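Ticket 439: Tower dies under load, then won't POST
Opened by: Abrehet Yimer
Status: Waiting on parts

First report
Hi all! So this is the old desktop from the Bragança office, the one we use for label printing with Stuvora. It ran fine for years and then in March it started shutting itself off, always when a big batch went through. Now it won't even get that far: fans spin up, no picture, 4 beeps, and after 11 seconds it powers down (yes, I sat there with my phone timer).

Tried so far
- Different wall outlet and power cord. Same thing.
- Different monitor, just in case. Same thing.
- Pulled the coin battery, left it out over lunch, put it back. Same beeps.
- Reseated the memory one stick at a time. I got my hopes up when it stayed on for 19 seconds, but no, off it went.

Reply from Gebremedhin Woldemariam
Sounds like memory or the processor to me. Can you lay it on its side, unplug everything, take the panel off and have a look at the CPU? Check the socket for bent pins before you order anything, please!

Update, 4:00 pm
OK, it's up on the slatted table with the side off. The processor is out and in an antistatic bag, and I've left the retention frame and lever up so the socket is easy to get at with a flashlight. Power supply and both drives with the blue rails are still in place (I really don't want to mess with the drives, the label templates live on there). Any reason to pull the expansion card below the socket too, or can it stay?

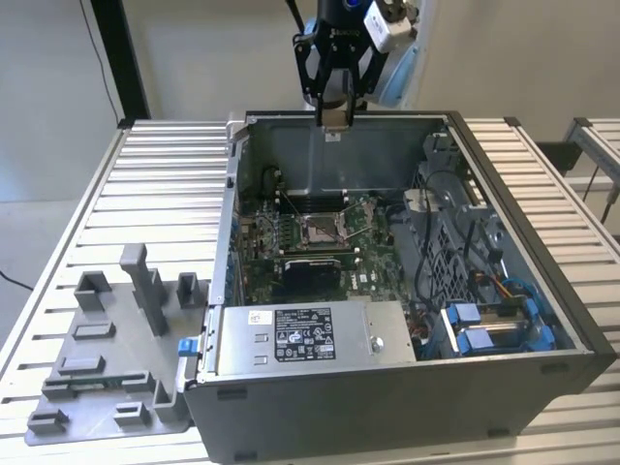
Next steps
- Gebremedhin to answer about the card.
- I've asked Gilivport for a price on a replacement processor and some thermal paste.
- If the new one beeps too, we swap the board.
- Label printing stays on the Pilum laptop until then, so please don't borrow it!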